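Drerari packing bench notes (README)

Hi, and thanks for opening this file before the data folder. I'm Amra Radonjić, I pack lunches and pantry orders at Bevoda, and I got talked into writing this because I was the one complaining that there wasn't a README. 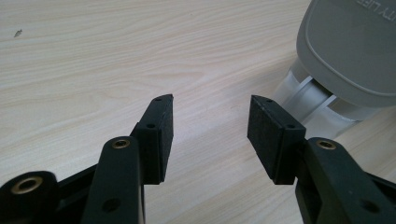 So, the background. Bevoda started bringing robot arms onto the packing line in February, and the part that went worst was containers with lids. Chalerm Thepsuriya (he runs our shift) asked if the packers could show the thing how we pick them up, using the hand-held grippers, and seven of us said yes. The folder holds 563 recordings from that. They're short, most of them are one pick and one place, and a few are just me putting my hand in the wrong spot and starting over. I left those in on purpose!

What's in the folder

clips: the recordings, one subfolder per packer. We use bench nicknames, so please don't try to match them to people.
notes.csv: one row per clip, with container type, bench and a comments column. The comments are typed by whoever did the clip, so spelling is all over the place.
shift_diary.txt: this one is my favorite. Packers wrote a line or two at the end of a shift about how the day went with the arms running next to them.

Things to know before you use it

101 clips have no comment at all. Blank means we forgot, it doesn't mean nothing went wrong.
The hand-held gripper is slower than fingers, so please, please don't use clip length to work out how fast a person should pack. Marius Matei from the office tried that once and we had a long talk about it. It's now in the terms: no pace targets, no scoring of individual packers.
Bench 8 is higher than the others (Velimir Nikolovski is very tall and likes it that way), so the angles there look different.

What changed for us

The arms took over most of the plain stacking, and my wrists are happier. What I do now is more checking, more fixing jams, more walking back and forth to the Dimitriou shelving. Some people love it. Ásdís Oddsson wrote in the diary that she misses having a whole order be hers from start to finish, and I get that, I miss it too on slow afternoons. We did get the training hours paid, which took some asking.

Still to do

- fix the container names (we have "clip lid", "snap lid" and "cliplid" for the same thing)
- add the Jimemgate benches once their packers agree
- somebody please teach me how to merge two csv files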